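Hundesa Boards > Building Toys and Kits > Linkage sets: worth it or just colored plastic?

tollhouse_rd
Posted 9/18/26
I keep reading that these bar-and-hole linkage sets teach kids "real mechanics." I bought one in May, the Illodier, and I'm not convinced. It's a pile of bars with a hole at each end and some arcs. My table, this morning:

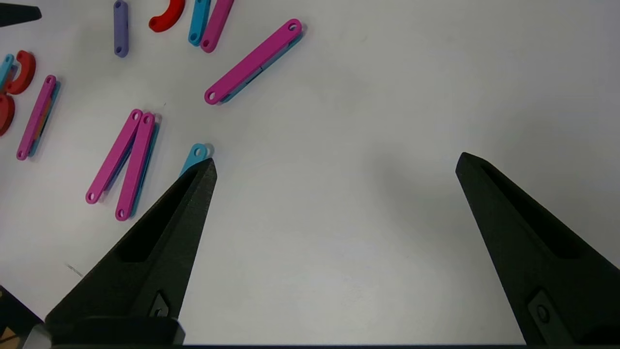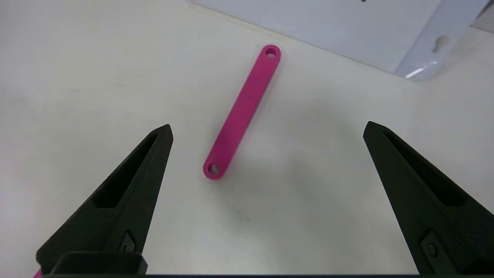 So what am I supposed to be impressed by? My daughter made a four-bar thing from the booklet, wiggled it, and went off to do something else. The box says 100 builds. I count 18 in the booklet and several of those are the same build with a different color on top. Has anyone gotten more than a weekend out of one of these?

pivotpoint
We have, but we threw the booklet out. The booklet is bad. Have her swap one bar for a longer one and see what the motion does. That's the whole toy.

tollhouse_rd
"Swap one bar for a longer one" is what I told her. She said "it goes different now." Which, fair enough, it does. I'm asking if that's worth what I paid.

greasemonk
You could do all of this with cereal box cardboard and brass paper fasteners. My brother and I did. Cost nothing and you learn more, because you have to punch the holes yourself and if you punch them wrong it binds.

pivotpoint
Cardboard holes tear out in ten minutes. I've tried it with a class. By the end of the hour everyone has floppy joints and thinks linkages don't work.

greasemonk
Then use thicker cardboard.

quiltnotguilt
Question for the OP, do the colors mean anything? In the Agbeko set each color is one length, so you can say "grab a blue" and the kid knows which. I see different colors in yours but I can't tell if they go by size.

tollhouse_rd
Supposedly. The booklet has a color chart on page 2. I haven't laid a ruler on them and I don't trust it. The arcs aren't on the chart at all.

quiltnotguilt
That would bug me. If the color code holds it's worth a lot with younger kids. If it doesn't it's decoration.

pivotpoint
Stack two of the same color and push a pin through both ends. If it goes through clean, they match. Takes a second.

tollhouse_rd
OK, did it with the pinks. Pin goes through both ends. Did it with the reds and one was a hair off, had to force it. So I'd call that a half pass.

marrow_and_co
Could be the print. Plenty of these small sets are 3D printed now and the holes come out a bit tight. Run a drill bit through by hand, don't use the motor. I had to do that with most of my Tollarau set before it would swing freely, and the Tollarau wasn't cheap either.

tollhouse_rd
So I buy a kit and then finish making it. Great.

greasemonk
Cardboard.

marrow_and_co
I'm not defending it, I'm telling you how to fix it. Mine gets used a lot since I did the holes. My son built a windshield wiper thing that sweeps both ways and nobody showed him how. I don't think he learned "mechanics" from it either, whatever that means on a box. He likes it.

pivotpoint
A wiper is mechanics.

tollhouse_rd
I'll try the drill bit on the reds. Still think the box is lying about the 100. If she makes a wiper I'll come back and say so, but I'm keeping the receipt.

quiltnotguilt
Returns after May? Good luck with that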